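Zoresard Payments: Pre-Launch Branch Inspection, Skerkedow Office
January 24, 2025
Status: pass with comments (there are always comments)

Background for whoever inherits this file: Zoresard bought Cetero, a small lender with one branch, and would like to open it under its own name. The regulator would like to see this list first.

1. Customer funds held apart from company funds
Pass. Two accounts, two sets of keys. Cetero had labeled them "Main" and "Other Main." Please rename.

2. Deposit notices on display
Pass with comment. The notice is posted at the teller window, behind a fern. Move the fern.

3. Card reader tamper check
Pass. Seals match the log.

4. Cash drawer limit
Fail, fixed on site. The limit is $400 per drawer. The left drawer held $466, which the branch described as "rounding."

5. Tai app, login lockout
Pass. Tai locks the account after too many bad passwords. It also locked mine after one good one, so see ticket.

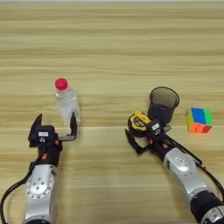
6. Wire transfer approval
Pass with comment. Each wire needs sign-off from 2 employees. On the test wire, both sign-offs came from the same login within a minute. Separate logins have been issued. Recheck before opening.

7. Complaint log
Pass. The log is up to date, neatly kept and mostly concerned with parking.

8. Old Cetero signs and forms removed
Open. The sign is down. Loan forms with the old name are still in the rack, and up to 20 more sit in the back office cabinet. Shred them, and get the old fee table off the website too. It promises free checks "forever," a word Legal would like to discuss.

9. Backup power for the vault alarm
Pass. Tested with the mains off. Everyone on the block now knows it works.

Still to close: items 6 and 8, plus the fern.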